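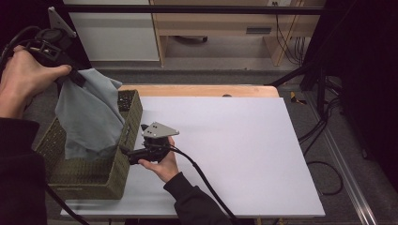
Ledness linen loan goes over to baskets

If you've borrowed a tablecloth, a stack of napkins or a set of guest sheets from the Brekau linen loan at any point since 1997, you'll know the bags. The big crackly zip-up ones, with handles that gave out on the way to the bus stop! Well, they're gone. From this Thursday everything goes out in woven baskets, and I went over to have a nose around and try my hand at the packing.

The loan is still run by Emil Stöckli, who took it on when it was a closet in the back of the Fisska dry cleaner's and has moved it twice. The new room is bigger, it has carpet (gray, the kind you find in every office on earth) and it has proper tables, so you no longer have to stand in the hallway with your arms full of somebody's curtains while another borrower squeezes past. I did that for years. I once went home to Kuusk with the wrong curtains and didn't notice until they were up.

The baskets are a nice muddy olive green, woven, and a good size for a table. Emil wanted something that could sit in a person's front hall for a week without looking like it was waiting for the trash. He had 15 of them to begin with and thinks that'll do until the wedding season, when everyone wants white cloths on the same Saturday and he stops answering his phone.

So, the packing. I figured I knew how to put cloth in a basket. You fold it, you put it in. Emil has opinions, though. His first one is that big soft pieces shouldn't be folded small. A tight square gets hard creases, and then the borrower has to iron it, and then the borrower calls him. He'd much prefer that the large pieces go in last, in loose folds, and if some of it ends up over the rim he doesn't mind a bit. The napkins and pillowcases go at the bottom, flat, where they behave themselves.

His second opinion is about rims. Before a basket goes out, you're supposed to run your palm all the way around the top edge and feel for anything that might snag. Thin cotton catches on the tiniest bit of sticking-out weave, and one pulled thread on a good cloth is a whole evening with a needle. I ran my palm around three baskets and felt very official.
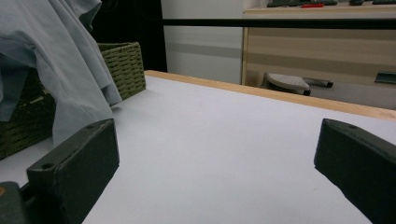
Tables matter too, apparently. Emil likes a pale, smooth top to work on, and he has one now, a white surface with light wood along the edge. Lint shows less on it than you'd think, but a stain on a blue or gray cloth jumps right out when you spread it over something white. At the old place he had a dark brown counter, and he reckons half the gravy spots he missed over the years were that counter's fault. (The other half, he admits, were him wanting to get home.)

I asked the question that people in Kuusk had asked me to ask, which was whether the price is going up. It isn't. A basket costs 2 dollars for the week, same as a bag did, and you can keep it a second week if you call before the first one is over. There's a deposit of 5 dollars on the basket itself, and that part is new. You get it back when the basket comes home. Please don't keep kindling in it in the meantime - he's already imagining it, and you could see it was upsetting him.

Returns work the way they always have. Wash what you borrowed, dry it all the way through, and bring it back. It doesn't have to be ironed. It doesn't even have to be folded well, and Emil said I could print that. He'd sooner get a clean heap than a beautiful stack that's been put away damp, and having once opened one of those bags after a wet weekend I'm with him completely. If something got torn or marked, put it on top where he can find it and leave a note with your name. Small repairs are free. For wine, he asks only that you don't try anything you read about online before he's had a look.

He's also clearing out some of the older stock. Brekau began with donated tablecloths, and a lot of those are from the days of enormous family tables, far too long for anything people own now. Several will be cut down over the winter into runners and dish towels, and they'll go on sale in January. There's a cream one with a drawn-thread border that I've got my eye on, so kindly let me get there first.

A few practical bits, then. The new room is on the ground floor, with the door on the parking lot side and no steps. Opening is Thursday only for now, from late morning until 5, and Emil would like it known that 5 means 5. You can turn up and choose for yourself, or call ahead with your table measurements and have a basket packed and waiting. Measure the table with the leaves in if you plan on using the leaves! It sounds obvious, and I've gotten it wrong twice.

The old bags are free to anyone who wants them, by the way. There's a pile just inside the door, and the ones with working zippers will go fast. They're fine for storing comforters as long as you never have to carry them anywhere. I took two, and one handle came off in the parking lot.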